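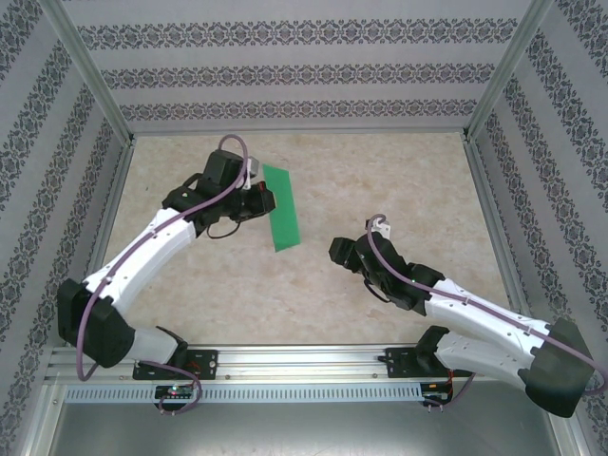 The Last Bus to Skeltell

So I should say up front that I only took the ticket office job because it came with a chair. I'd spent all of July on my feet at the Fendier cannery, and when my cousin said the bus station wanted somebody for nights, sitting down, with a heater, I didn't ask one single question about the bus.

The station is at the bottom of the hill in Jendance, next to the place that used to sell boats. We had five routes on the board. Four of them were normal. The fifth was the 307 to Skeltell, leaving at 11:40 p.m., and in my first two weeks I never sold a ticket for it. The bus came in anyway. It pulled up at bay 2, opened its doors, sat there humming to itself for a while, closed them again and went.

I asked the day clerk about it. She was eating a peach over the sink and she said, "Oh, it's on the timetable," like I'd asked her why it rained. Then she told me to stop using up the good tape.

On a Tuesday, a woman came in with a suitcase and a birdcage. No bird in the cage, just a folded sweater. She put the exact fare on the counter in coins and asked for a single to Skeltell, and I was so excited I printed it wrong and had to do it over.

"Is it nice there?" I asked. (I'll talk to anybody after ten o'clock. It's a problem.)

"I haven't been since I was nine," she said. "There was a bakery, and a dog that belonged to the whole street."

"The dog's probably gone by now," I said, which I regretted the second it was out of my mouth.

She thought it over. "Well, yes," she said. "I'd think so."

She sat on the bench under the clock and I made us both tea, because the kettle was mine and there isn't a rule about it. We got to talking. She'd been 31 years in the office at Srithong, the umbrella people, and she'd left that morning without telling anyone. She hung her cardigan on the back of her chair so they'd think she was at lunch. I laughed so hard I spilled tea on the lost property book.
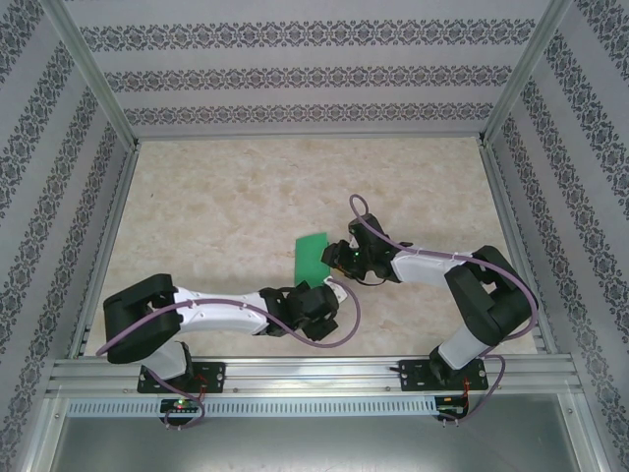

At 11:35 the headlights came down the hill. She got up and handed me back the mug, and she'd rinsed it, too, in the little sink by the restroom. I carried the birdcage out for her. It was cold enough that the puddles had skins on them, and the bus stood there humming with all its lights on inside, every seat empty.

The driver was a big man with a thermos between his knees. I'd never been close enough to get a good look at him before. He held her ticket up to the light and turned it over, and I had this awful feeling I'd printed it wrong a second time.

"Skeltell," he said.

"Please," she said.

"That's 2,132 nights I've driven this," he told her, "and you're my first all the way. Sit anywhere you want."

She picked the front seat, across from him, with the cage on her lap. I heard her ask about the bakery before the doors shut. I couldn't hear what he said back, but he was talking with both hands, and then he remembered he was supposed to be driving and off they went, up past the boat place and around the bend.

I went in and wrote it in the sales book, one single, 307. My handwriting looked ridiculous next to all those blank lines. The day clerk saw it in the morning and didn't say anything for a long time, and then she asked what the woman was wearing. I said a brown coat. She asked about shoes. I hadn't noticed the shoes, and she was really put out with me – she brought it up twice more that week.

I've kept the job. The chair squeaks now and the heater only does one side of me, but I like it. When the bus comes in, I walk out to bay 2 and the driver opens the doors and we have a chat. He says the bakery's still open. He says she's got the apartment upstairs from it, and that the cage is in the window with a geranium in it. I asked him about the dog, too, and he said which one.

Last night he told me there's a seat free if I ever feel like seeing the place for myself. I said I'd have to find somebody to cover the desk. Then I went back in and looked up the fare.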